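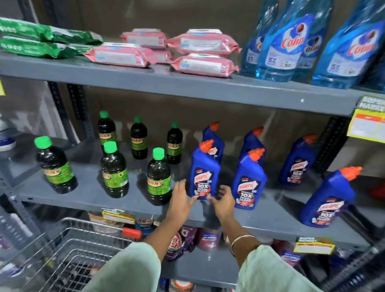

Figure 1. Household cleaning products on store shelving, with two hands at a bottle on the middle shelf.

Carola Meinecke
Research Fellow in the Study of Religion

3.2 Reading for ordinary devotion

The claim that contemplative practice can be carried into daily chores is old, and the popular literature repeats it with a confidence I find hard to share. Of the 30 devotional handbooks in the Prorora collection, 17 tell the reader to pray while doing something else: washing, walking, buying what the house needs (Figure 1 shows an errand of the kind the handbooks have in mind). Only eight say anything about how a reader would know that prayer had taken place. The rest appeal to a feeling of calm, and calm has many causes.

Lowther has argued that this vagueness is deliberate. On her account the handbooks protect the inner life from measurement by refusing to describe it. I think this gives the authors too much credit. Where the older monastic rules speak of prayer during labor, they are specific about words, hours and silence, and they expect the monk to fail. The handbooks drop the rule and keep the promise. A chapter in the Clitow reader moves from despair to "a settled heart" in nine pages, with no account of what the reader did in between.

Interviews do not settle the matter. Sleiman and Śliwiński spoke with members of the Hulorau reading circle, which met on Tuesday evenings, and report that most felt closer to God after working through a handbook together. But the circle also shared a meal, prayed aloud and visited its sick. Any of these might explain the change at least as well as the book on the table. The authors mention the meal once, in a note, and treat the visits as a result of the reading. Several members had been making such visits for years before they joined.

Rutkowska offers a more careful version of the case. She suggests that a handbook works as a prompt, and that its contents matter less than the habit of returning to it. This may be right. If so, it is awkward for writers who insist on a fixed order of stages, since a psalter or a calendar of saints would serve the same purpose. It also leaves open whether the habit is religious in any sense the tradition would recognize. Omerović's defense of the stages rests almost entirely on letters from grateful readers, and people who gave up on a book in the second chapter seldom write to its author.

I do not conclude that the practice is empty. The evidence offered for it so far is thin, and much of it was gathered by people who sell or teach the method. The next section turns to diaries kept without publication in mind, where dryness and boredom take up far more room.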